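2020-08-12

Slept badly, in early, coffee from the machine because the good place is still shut.

The Furka hand dropped its grip again. I had been told on Monday that it was fixed. Kyung-tae Kwon has a word for this, "settled," as in the firmware has settled now, and I have stopped arguing with the word and just write down when it unsettles. Today it was on the handover test, the one with the cards. Hand takes the card, holds it, person pulls, hand feels the pull and lets go. A child does this at a birthday party.

What it did was let go before anybody pulled. Fine, a card on the floor, who cares. Then a few tries later it did the other thing, the one I do care about. Elis James pulled and it closed harder. She got her fingers out with no harm done and said it felt like a car door that had changed its mind. I hit the stop. The stop worked, and I will give them that much, but I had my palm on the button already and I doubt most people at a demo would.

Kyung-tae's theory is that the force reading in the thumb drifts when the motor warms up, so the hand thinks it is being pushed when it is being pulled. Could be. Last week's theory was the cable. The week before that it was the software from Dafis, and Dafis said it was our cable. Everyone has a theory that puts the fault about one desk over.

I asked to see the log. The log says the hand did what it was told, every time. I have worked with these things long enough to know that the log always says this. It records the command and then the controller's opinion of the command. If the sensor is lying, the log is just the lie with a time next to it. I said so and got a look.

Arness sent their sheet again with the 4000 cycles between faults. I would like to know what they count as a fault. We had two before lunch, and I don't believe for a second that a dropped card is in their number. I wrote to ask. I expect a brochure back.

We ran it more in the afternoon with the grip limit turned down to 16 percent, and it behaved. Everybody cheered up. Of course it behaved, at that setting it could barely hold a card up against the air conditioning. Kyung-tae wants to call it a workaround and show it to the Grovorer people as is. I said no handing anything to visitors until someone can make the bad squeeze happen on purpose and then make it stop. If you can't cause it you haven't fixed it. He wrote that down, or wrote something down.

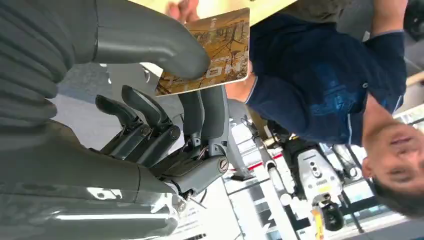 Card handover, finger on one side and ours on the other.

Everyone enjoys this test, which is part of the trouble. People grin at the thing and forget it has motors in it.

To do tomorrow: run it cold, then run it warm, same card, same grip, and read the thumb sensor against the spring scale instead of against itself. Order the spring scale. Ask Elis to write up the squeeze in her own words before it gets turned into "unexpected grip behavior." Move the stop button to the near side of the table.

Home late. Ate cereal. Forgot to call the dentist again.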